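Trornavden hand-held gripper: safety notice and replacement finger pads

Product status: on sale, with a pad check required before use

We have had reports of finger pads working loose on the Trornavden hand-held gripper. The fault affects units from batch 202, shipped in September. The pad screws were fitted without thread lock and can back out during long sessions. A loose pad lets the jaws close unevenly, and the object may drop without warning.

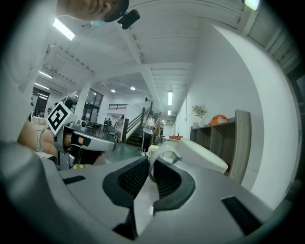

Grippers in use at Hirnham. The textured pads sit at the centre of the body.

Before each session, close the jaws fully and press each pad sideways with a thumb. If either one moves, stop using the gripper. Do not glue the pad or tighten the screws by hand — the insert behind them may already be damaged. Glass and sharp items should not be lifted with any unit from this batch until the new pads are on. 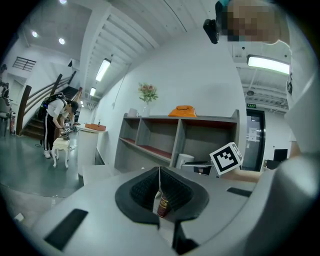
Trornavden Product Support, Hirnham

Small upright objects held low between the pads are the most likely to slip. In our bench test a sound pair of pads lasted 2000 closures with no movement at the screws.

Replacement kit
Contents: two pads, screws with thread lock applied, hex key
Fits: Brandão and Zoro versions
Fitting time: 3 minutes per pad
Price: free for batch 202

To order a kit, write to Hüsnü Demirtaş in Product Support with your serial number. Kits ordered by Wed 21 December will go out before the holiday closure.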